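Plemside Community Kitchen: progress report to the Pletenby Food Fund

Period 2 of the grant, to the end of May

The supper and tasting evenings have now run through the whole period. We served 1,277 plates, against 312 in the first period, when we had the hall for one evening a month. Most of the rise comes from the cheese and cider tastings, which we priced low and held straight after the market closed.

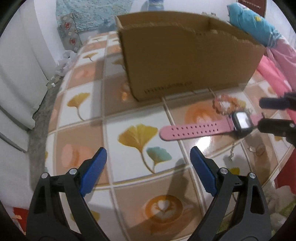

The Muli oven was fitted in March and passed its gas check. It lets us bake the flatbreads on site, so we have stopped buying them in. The Jando cold cabinet arrived with a faulty door seal. The supplier has agreed to replace the seal, and until then soft cheeses are kept in the old fridge.

Spending is within budget except for dairy, which is £240 over. We propose to cover this from the printing line, as recipe cards are now sent by email. 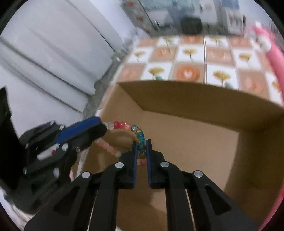
A beaded bracelet held over an open cardboard box.

Two items are behind plan. The allergen sheets for the winter menu are still in draft, and the second food hygiene course was put back when the trainer cancelled. A new date has been requested.

In the next period we will test a holiday menu built on local cheeses, with a meat-free main course, and report costs per plate.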